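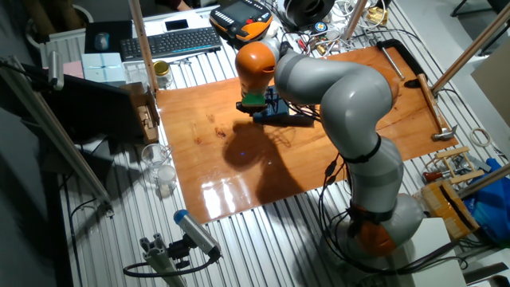 Open day at Ollow: wood, lacquer and a very long corridor

In October I visited the open day at Ollow, which I had wanted to do for two years already. The last time I had the flu and the time before that I arrived when the gate was closed. This year I took the early train and was at the entrance at half past nine, before the coffee was ready.

The firm rents the ground floor of an old textile building. At the desk we received a paper badge and a plan of the rooms. The plan was not easy to read, the north side was drawn at the bottom, and I went first into the cellar by mistake. The cellar was interesting too – they keep their samples there, 1,197 small pieces of wood with a number burned in each one. The guide said that the oldest pieces have become much darker than they were, and that customers always ask for exactly the dark ones.

After that we walked in a group of people through the sawing hall, which was switched off for the visit. It still smelled of resin. Then came the drying room, and the guide told us about the lacquers. They have used Pladex for most of their boards for some years, and before it a product from Hirano that was harder but more yellow. I asked if one can mix the two. The answer was a very clear no.

The part I liked the most was at the end of the corridor, a work room with a radiator along the wall and a table made of aluminium profiles. I am interested in tables, I have built three at home, and this kind with ribs is practical, as you can fix things anywhere along it. A big lacquered board lay on top. The colour is between orange and brown, like strong tea with honey, and you can see the grain well through the finish. The lamps on the ceiling are reflected in it as white patches. For judging a surface this is very useful: you move your head a little to the left and to the right, and every small wave in the lacquer shows itself. I could not find one, but I do not have a trained eye.

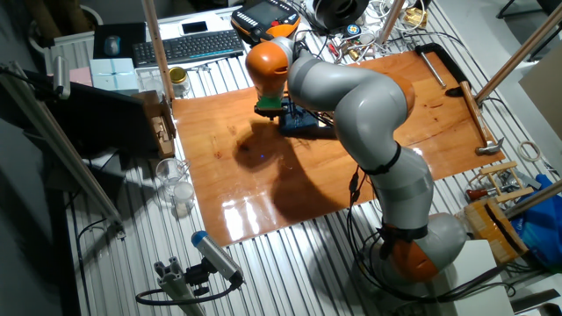
The lacquered board on the ribbed table. At the back, near the radiator, the glass jar with the gold lid.

What I also enjoyed is that the room was not tidied for visitors. The keyboard and the mouse on its pad were at the back of the table, a phone was lying behind the keyboard, and in the far corner there was a good heap of cables, connectors and small tools. My own corner at home looks the same. A woman in our group wanted to know what is kept in the jar and in the two small boxes, the pink one and the pale blue one. The guide did not know it either and promised to ask.

In the last room there was a small exhibition about the Asta project. This is a series of school desks that Ollow made for the region, 3,269 desks in total, of which 361 came back for a new surface after the first winter. I found it good that they show this second number on the wall as well. One of the returned desks stood there and we were allowed to touch it. The edge had swollen where the pupils put their wet gloves.

Some practical information, if you want to go next year. The entrance is free, but the soup is not, and they take only cash. Wear closed shoes. The tour in English starts at eleven and the group is smaller than the others, so you can ask more. There is a shop table with offcuts near the exit, sold by weight. I bought a piece of cherry and a piece of something that the seller called pear – at home I looked at it again and I am not sure. It will become a lid for my salt box in any case.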